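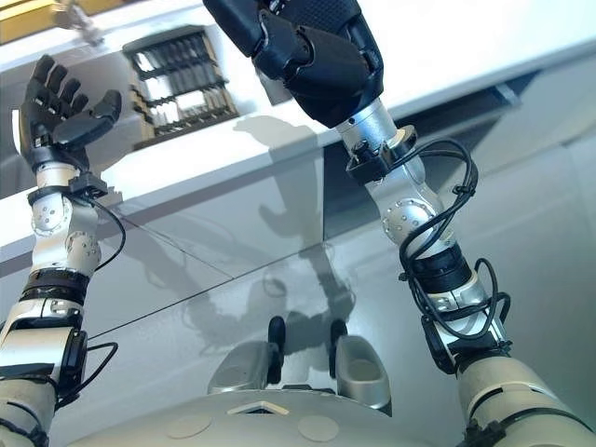

Both arms raised at the bench, with the hand cabling secured by zip ties.

Review: Melach external cable kit for two-armed robots

Summary

The Melach kit is a set of sleeves, bands, clips and ties for routing hand and wrist cables along the outside of a robot arm. It was assessed at the Jasport shared workshop over 11 weeks, on the two-armed machine that members have been building there. The kit is recommended for workshops whose arms have no internal cable path, subject to the remarks on the instructions and the supplied ties.

Contents and fitting

The kit is supplied in a flat carton with 200 ties, two lengths of sleeve, a bag of bands and a printed sheet. A side cutter is required and is not included. Fitting was carried out by Pravesh Engelbrecht, who leads the build, with one other member holding the arm in position.

The sheet gives a single routing diagram for a single arm and assumes that the reader will reverse it for the other side. Members found this unsatisfactory. The left arm took one evening. The right took two, and the loops at the wrist had to be cut free and laid again when the first attempt proved too short for full rotation. On that side the finished cables hang in loose loops between the wrist and the lower arm segment. The sheet would be much improved by stating the slack needed at each joint in millimetres.

Performance in use

The workshop's standard check is 500 full wrist turns on each side, followed by a slow raise of both arms together. No cable was pinched during the check. One tie on the right arm worked along the segment and was replaced. The bands held their position throughout and left no mark on the casing.

Loops on the outside of an arm will catch on things. During ordinary bench work the right arm twice hooked the handle of a drawer, and members now clear the front edge of the table before powering up. Any workshop with limited space should consider this carefully before purchase.

Access is the strongest point in the kit's favour. A hand can be taken off, serviced and refitted without opening the arm. With the previous arrangement, a Panusent sleeve glued at both ends, the same task occupied most of an afternoon.

Points for improvement

The ties are stiff, and their trimmed ends are sharp enough to scratch a forearm. Those sold separately by Tshabalala in packs of 700 are softer and were used for later repairs. The bag of bands cannot be closed again once opened. Replacement sleeve is sold only as part of a complete kit.

Recommendation

Suitable for home and shared workshops with some experience of wiring. First-time builders should fit one arm completely and test it before starting on the second. The workshop intends to keep the kit in place and will inspect the ties again in January.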